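This site uses cookies to remember your language and display settings. Accept / Manage preferences

Tratalgate Moves Inter-Office File Tracking to Kernance

18/07/2021

The Tratalgate Office of Administrative Coordination has completed the transfer of its inter-office file tracking from paper movement registers to Kernance, an online system configured by Pliton. The system is now in use at 13 offices, including the district office at Kettani, where the pilot was run in April.

Kernance records the movement of official files between offices. Each file receives a number at the point of entry, and that number stays with the file until it is closed. Every transfer is logged with the sending office, the receiving office, the date of dispatch and the date of acknowledgment. A file that has been dispatched but not acknowledged within three working days is placed on a pending list, which is sent to the heads of both offices each morning.

During the pilot, the Kettani office entered 603 files. Of these, 394 were closed within the period and the remainder were carried forward into the live system with their numbers unchanged. The main defect reported was duplicate numbering when two clerks registered correspondence from the same sender at the same time. Pliton corrected this by reserving the number as soon as the entry form is opened.
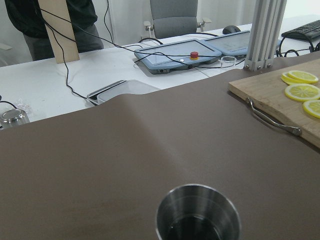
Will offices still be required to keep a paper movement register?

Paper registers stay in use until the end of the current quarter and are closed after that. Existing registers are to be signed on the last used page and sent to the records room, where they will be kept under the existing retention schedule.

Access to the system is by role. Registry clerks may create and dispatch files. Section heads may acknowledge, reassign and close them. Heads of office have read access to all files held by their own office and to the summary figures of the other offices - they do not see the contents of files held elsewhere. Each action is written to a log that cannot be edited from the user screens.

Training was given to 233 staff members in half-day sessions covering registration, dispatch, acknowledgment and the use of the pending list. A shorter session for heads of office dealt with the monthly summary report. The user manual has been revised to match the current screens and can be downloaded from the help menu after signing in. Staff members who have changed posts after completing training do not need to repeat it unless their role in the system has also changed.
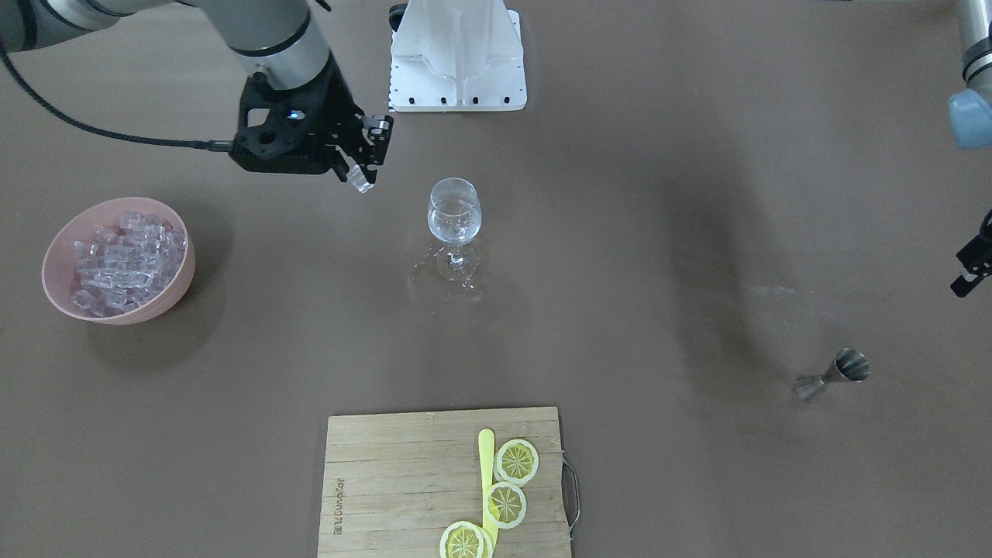 Files in Kernance carry one of four status values: open, partial, pending and closed. "Open" means that all required fields are complete and the file is held by an office. "Partial" applies where the file number has been issued but one or more enclosures have not been entered. The wine glass in the photo, partly filled, is a fair comparison: a partial file is already in use and can take more. Partial files may be moved between offices, but they cannot be closed until the remaining enclosures are entered or marked as not applicable by a section head.

The next release will add a search by subject heading and an export of the pending list in spreadsheet format. A link to the correspondence portal used by members of the public is under review, and no date has been set for it.

Offices that have trouble signing in should contact the Kernance help desk through their registry supervisor. Requests for new user accounts must be made on the standard form and approved by the head of office.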